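6/30/22 - laptop lid task, teleop demos

Carrying on with lid closing. Tomoyo on the leader arm most of the morning, me on the keyboard and the reset. Yae in after lunch.

Task as written on the board: start pose over the table, come down to the top corner of the screen, fingers behind the lid, push over towards the keys, let it fall the last bit, back off up. Open lid = start state, shut lid = end state. No lifting of the laptop, no dragging. If the base moves more than a finger width we bin the demo.

Had a go at hand guiding first, free-drive mode. Fine for the coarse approach but hopeless near the lid, the arm feels heavy in the last joint and you end up shoving the whole laptop. Also your own arm is in the side camera the entire time. Back to remote.

Approaching from the corner is much better than from the middle of the top edge. From the middle the fingers hide the lid from the wrist view and Tomoyo was going by the side camera only, which has no depth worth speaking of. 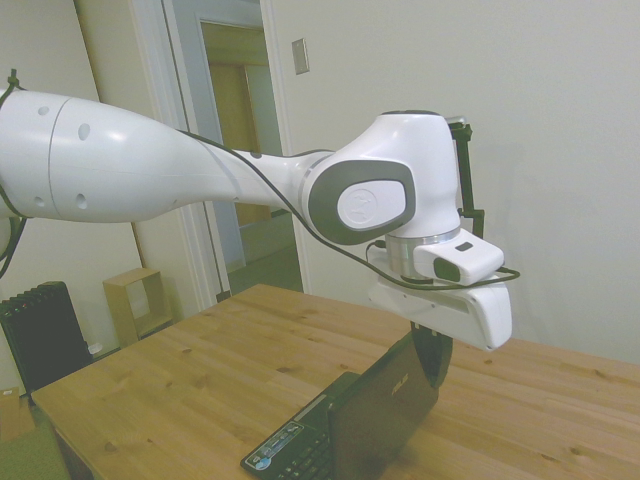 Tomoyo says go slower for the last bit of the descent and then don't stop. If she pauses above the corner to think, the pause goes in the recording and the policy learns to hover. We had exactly this with the drawer task in October, it would sit over the handle for ages doing nothing. So: think up high, then commit. Trimming pauses afterwards is possible but Benedita doesn't like it, the timestamps go funny against the Katayama logs.

Speed scaling on the leader: was 1 to 1, tried half. Half is nicer for contact and awful for everything else, you run out of reach and have to clutch. Clutching makes a little jump in the follower. Left it at 1 to 1 with the filter up a notch. Need to ask Mitsuko which notch is the default, I have overwritten it.

Cable: the loop at the wrist still pokes out past the sensor housing. Want it tied in closer before we do anything with a lot of wrist rotation. NOT too tight, it needs slack when the last joint goes round.

Gripper stays shut for this one. Tried half open, one finger each side of the lid, sort of pinching it. Looks clever, fails whenever the corner isn't where you thought. Shut and push from behind. Less to learn too.

Numbers, before I forget. Episode counter in Zakix is at 1,626 over all tasks. Lid task has 428 of those. Şengül wants 70 more from new laptop angles before she starts a training run, as nearly all of the old ones have the thing square to the table edge and the policy will only know that. Today's are angled. Using the protractor sheet for the first few then just by eye, variety is the point.

Bin pile from today: 2 for base sliding. One where I leant on the table (me, sorry). One where the recorder dropped the wrist stream halfway and carried on as if nothing was wrong, Flovari really should shout when that happens. Added to the list of things to nag about.

Yae's question: do we record the return to start pose or cut at lid shut? We have been inconsistent. Older demos cut, Tomoyo's include the return. Agreed to keep the return from now on and label the cut point, then Şengül can choose. Somebody has to go back and lable the old ones. Probably me.

Wrist camera check. Went through stills with Yae to see what the policy gets when there is no target in view. Grain and knots come through well enough, low contrast though, and it's all pine, pine, pine. Two worries: exposure isn't locked, and it might latch on to the knots as landmarks, given that the table never moves. Caletti people put a plain cloth down for theirs, could try that for half the new set. Or turn the table round between batches, cheaper.
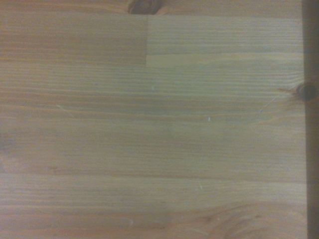
Wrist cam still, tabletop only. Knots at top and at right, dark strip down the right side.

To do
- lock exposure + white balance on wrist cam, write the values down this time
- retie cable
- ask Mitsuko re filter default
- cloth or turn table, decide with Şengül
- label cut points, old lid demos
- second operator needed, all of it is Tomoyo's hands so far and it will pick up her habits. Benedita has offered, wants a practice hour first which shouldnt be recorded

Leader arm left on its stand, brakes on. Data copied over, not yet checked.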